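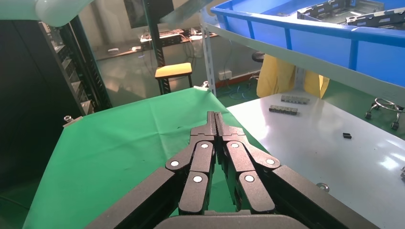

Covering a worktable with cloth, yes or no?

Started by pinwheel_hs, Mar 26, 2020

Evening all. I've finally got two tables side by side in the back room, one with a bright green cloth over it and the other left bare, a sort of pale grey-white with a shiny top. I do all my small fiddly bits there (blocks, connectors, tiny screws, you know the sort of thing) and I can't decide whether to cover the second one as well or take the cloth off the first and be done with it.

The cloth is lovely to work on but it wrinkles if you so much as look at it, and it picks up every speck going. The shiny one wipes clean in a second but the light bounces straight off it and by teatime my eyes are killing me. What does everyone else do?

Hwa-young (pinwheel_hs)

oddsocket wrote:

Cloth every time. Drop a screw on a hard top and it's off across the room and under the radiator. Drop it on cloth and it stays put. I've had mine down for 5 years and wouldn't go back.

Pull it tight and clip it under the edge, that sorts most of the wrinkles. Iron it first if you can be bothered. I can't.

marmalade_bench wrote:

Got to disagree with oddsocket, sorry! I had cloth down for a whole winter and hated it. Anything with a sharp corner snags, crumbs get into the weave, and glue is the end of it. One blob of glue and you've got a crunchy patch for ever.

Bare top, and move the lamp. Glare is a lamp problem. Put it off to one side and down low, with a bit of baking paper over the shade if it's an old bulb that doesn't get hot. If it does get hot please don't do the baking paper thing.

pinwheel_hs wrote:

The lamp's on the ceiling, marmalade, so moving it is a job for someone with a ladder and more patience than me. Could get a desk one I suppose.

I should have said there's a bolt head poking up by the edge of the table under the cloth side. I keep wondering if it'll wear a hole in whatever I put there.

r_herrero wrote:

It will if you stretch the cloth over it. Cut a little slit and let the bolt come through, then run a line of stitching round the slit so it doesn't fray. Or a dab of clear nail varnish, which is what I did on mine and it's held up fine.

What sort of cloth is it? Felt and cotton behave very differently. My first one was a Betus craft felt and it went bobbly in no time. The cotton one I've got now goes in the wash with the tea towels.

Rodrigo

pinwheel_hs wrote:

No idea, it came off a roll at the market! It isn't very thick. I'll try the slit, thank you, never occurred to me.

oddsocket wrote:

marmalade, who is gluing on a cloth? You put a board down for gluing. I've got a cutting mat from Tonari that lives on top for anything messy and goes down the side of the cupboard after.

marmalade_bench wrote:

So you've got a table with a cloth on it with a mat on top of it. At what point is it just a bed?

oddsocket wrote:

Rude. Fair, but rude.

tilly_tins wrote:

Can I say keep it exactly as you've got it? Two tables, two tops, sounds like heaven to me. I only have the one and I've split it down the middle, soft half for laying out small parts and hard half for putting them together. If you're pushing blocks into a row you want something firm underneath or they go in skew-whiff.

For the specks, wrap parcel tape round your hand sticky side out and pat it all over. Takes two minutes. A lint roller is the same thing with a handle and a silly price.

Colour matters too. Green's great for black and grey bits, they show up a treat. I had a navy one before and lost half a set of black clips on it.

r_herrero wrote:

Agree about the colour. Disagree about the tape, it leaves a residue on mine and then the fluff sticks even worse. Soft clothes brush, always the same direction.

tilly_tins wrote:

Must be your tape! I use the brown Jisinov stuff and never had any bother.

pinwheel_hs wrote:

Right, I think tilly's won me over, mostly because it means doing nothing. Cloth stays on the one, other one stays bare, I'm going to get a desk lamp and see if that helps my eyes. Slit for the bolt at the weekend if I can find my good scissors.

Does anyone use trays for loose parts on the shiny side? Up to 14 little bits on the go at once and they do wander.

marmalade_bench wrote:

Jam jar lids. Free, and you get to eat the jam.

oddsocket wrote:

Muffin tin. Jar lids tip up if you lean on the rim.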